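Let the slow teams finish

Skikside Robotics Club meets in a borrowed classroom and has 26 members this year, most of them under sixteen. Our project is called Zarkon. It is an arm that has to work at an ordinary table, with a green bowl and whatever else we put next to it.
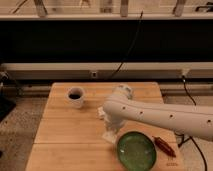
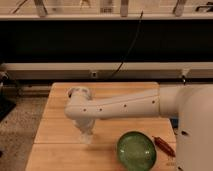
Page last changed: 11/01/2025

I think the Montoya Cup should drop its time limit for first-year teams. At present each team gets 10 minutes at the table, and the clock runs while they fix things. The older clubs can live with that. A new team spends most of it looking for a loose plug, then goes home having shown the judges very little.

People say the limit keeps the day moving, and it does. Last February there were 73 runs and the hall had to be cleared by six. But a run that stops halfway teaches less than one that goes wrong all the way to the end. Our members learned more from one bad afternoon with Jenine, the arm we had before Zarkon, than from the whole of that competition.

The entry fee and parts cost us £528. For that money I would like our youngest members to get one full attempt - even a slow one. If the hall is the problem, cut the number of runs for clubs that have been before. We would give up one of ours.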